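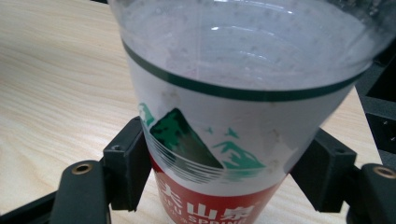 The cup in question, mountains, birds and all.

Re: [kitchen-list] cups again

Ieuan Landeg wrote on Sunday:
> Plastic cups go in the recycling, rinsed. The pedal can is
> for real trash. Can we please stop mixing them?

Fine by me, Ieuan, but define rinsed. Mine has droplets all over the inside and I'd still call it cloudy. I refuse to run a third cycle of tap water for something with a red stripe on it.
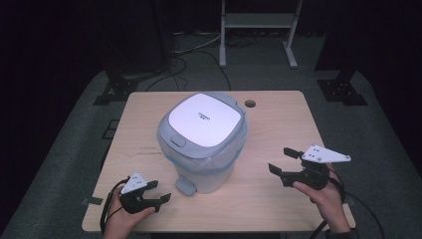 And if we're keeping the pedal can, whoever changes the bag should keep folding the edges over the rim. The last time they weren't, I fished mine out from under a week of coffee grounds – in November, with a cold.

Also, can it live on the floor? A foot pedal at table height is asking a lot of my hips.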